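Home Talks Notes Archive Contact

Renting a Room That Isn't There: A Season with Prullero
Speaker notes, Marloes Cuypers, Flallthorpe, 2025-10-13

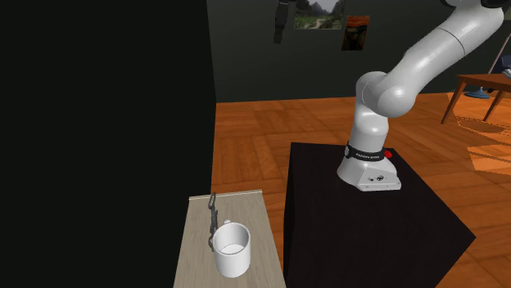
Slot is 35 minutes including questions. Leave ten for questions. Last time I left two and got a lecture from the second row in place of a question, which I suppose was fair.

OPENING

Say hello. Say who I am, briefly. I write the motion programs at Flallthorpe and I am the person who gets the phone call when an arm parks itself with its elbow in somebody's shelf.

Then straight in: in January we signed up for Prullero, the simulation service from Gukulden. You pick an arm, you pick a room, you put things on the furniture, and you run your program against it before you let it near anything you had to pay for. I paid for it out of our own budget. Gukulden has given me one tote bag and I've left it at home in the interest of balance.

Ask who has bought a simulator before. Ask who still uses it. Wait for the hands to go down.

WHAT YOU GET

Base plan is 3,000 dollars a year per seat. A seat is one person logged in, and the service takes that very seriously. Ynyr and I share a seat, so we also share a calendar and a certain amount of resentment.

For that you get the room library, the arm models, the object shelf, and a scripting layer called Yao. There are nearly 80 rooms. A few are factory floors and labs. Most are homes, and somebody at Gukulden has strong feelings about homes. Glossy parquet, a side table with splayed legs, art on the walls. One of the paintings in our default room looks an awful lot like The Scream, and it hangs right behind the robot. I have come to find it good company during long debugging sessions.

Slow down here, people usually want to look at the room.

Point out the two tables. The arm is on the black one and the mug is on the pale wood one, with a gap between and a small difference in height. That arrangement is the whole reason I use this room for testing. A program that assumes one flat work surface will look fine for weeks, then meet a customer with two tables.

THE GOOD

1. Setup is fast. From login to an arm standing in a room was under an hour the first time, and I read the manual in the middle of it, out of order.

2. The light is a nuisance, and I mean that as praise. You get bright streaks on the floor and highlights along the rim of a mug. Our old simulator lit everything like a dentist's office, and our vision code had grown up there and was spoiled rotten. First day in Prullero it mistook a floor reflection for a target. Good. I would like it to make that mistake where the floor is free.

3. Clutter. You can drop odd things next to the thing you want. In the room on the slide there's a dark twisted rope sort of object right beside the mug. Our grasp planner had opinions about mugs and none whatsoever about rope. (Pause. This usually gets a small laugh from anyone who has shipped a grasp planner.)

4. Export works. I know. I checked it twice.

THE LESS GOOD

Take a drink of water before this section, it's the long one.

Yao. The scripting layer is pleasant for about a page. After that you start to notice that error messages come in two kinds, "invalid" and "invalid state." I asked support what the difference was and received a very kind reply that answered a different question.

Camera placement. You can put the viewpoint anywhere, and the tool will let you put it somewhere silly without a murmur. On the slide there's a big dark panel filling the left side, and a good part of the arm's upper end has gone off the top right corner, fingers included. You can't judge a grasp from a view like that. A warning would be nice. A little yellow triangle. I'd settle for a beep.

Soft objects. Rigid things behave. Anything that bends is slower to run and, in our tests, less like life. If your business is towels, ask for a trial and bring your own towel numbers.

Billing. Rooms you build yourself count against storage, and so do the backups of those rooms, and the backups are on by default. Ynyr found this out on our behalf and has asked me to mention it from a stage.

OUR TEST

Keep this plain. Same pick-and-place program, same mug, moved between runs. We did 123 runs in Prullero, then took the failures we understood, fixed them, and repeated the set on the bench at Flallthorpe.

The reach failures carried over well. If the arm couldn't get there in the simulated room, it couldn't get there on the bench. Handle orientation carried over well too. Slip did not. The simulated mug is a more cooperative mug than any I own, and I had to redo the grip force by hand, with a towel underneath and my shoulders up around my ears.

If somebody asks for the spreadsheet: yes, afterward, by email. Do not open it on the projector. It has a tab called "why."

WOULD I BUY IT AGAIN

For reach, layout and getting your vision code out of the dentist's office, yes. For grip tuning, keep your bench. For a team of one or two, a single seat will do if you can stand each other. For a bigger team, make Gukulden quote you in writing with storage spelled out.

The renewal is in January. I've told Ynyr we're undecided, so that he'll go and negotiate.

IF TIME IS SHORT

Cut billing. Keep the two tables. Cut Yao only if someone from Gukulden is in the room and looks sad.

QUESTIONS I EXPECT

Does it run offline? No.

Can I import my own arm? Yes, allow an afternoon, and check the joint limits yourself afterward.

Can you take the paintings down? Yes, under room settings, decor. I never have.

Slides go up on the Talks page tonight, or tomorrow if the hotel wifi is like the last one.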